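To: Brasavard Festival, performers and crew list
From: Fernby Events, Program Office
Date: 5/14/25
Subject: Re: Running order for the closing concert

Dear all,

The Program Office has received several replies to the April notice. The message quoted below raises the points most often asked, and we are answering it on the list so that all acts have the same information.

> The draft running order puts the Culis dance company straight
> after the Ebrahimi ensemble, with no gap. Our dancers need the
> full floor, and the ensemble has risers and a piano. Can the two
> be separated? We would also like to know whether the broadcast
> feed will carry our whole set or only the opening number, as
> this affects which costumes we bring. Finally, how many guest
> passes does each act receive?

The running order has been changed. The Ebrahimi ensemble will now close the first half, and the Culis company will open the second. The intermission gives the stage crew time to strike the risers and move the piano to the wings. Acts that have already printed the draft order in their own materials are asked to correct it.

The broadcast feed will carry every set in full. The host segments between acts have been shortened to allow for this. Music clearances must therefore cover the complete set, and any act that supplied a partial list should send a full one to this office, quoting reference 3910.

Each act will receive 2 guest passes. Passes are issued at the stage door on presentation of photo identification and cannot be transferred. Seating for the evening is limited to 2171, and requests for further places will be held on a waiting list until the box office releases its returns.

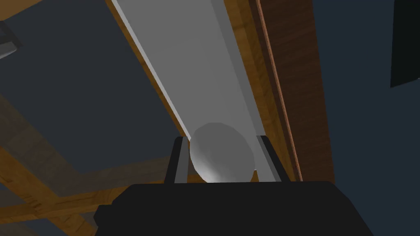
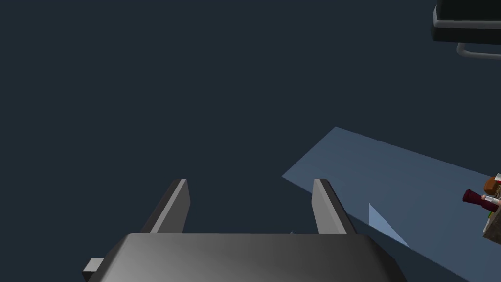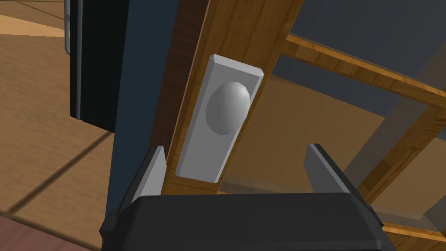
Dressing rooms have been assigned by size of company, and the list will be posted at the stage door on the morning of the concert. Rooms shared by two acts will be marked with both names. Please do not hang costumes, garment bags or signs from the door hardware; an oval knob on a backplate, like the one in the last picture, gives a hanger very little to hold, and the corridors have to stay clear during changeovers. Rolling racks may be requested from the wardrobe desk in advance.

Sound check times will follow in a separate message. Acts using recorded music should bring a second copy.

Regards,
Program Office
Fernby Events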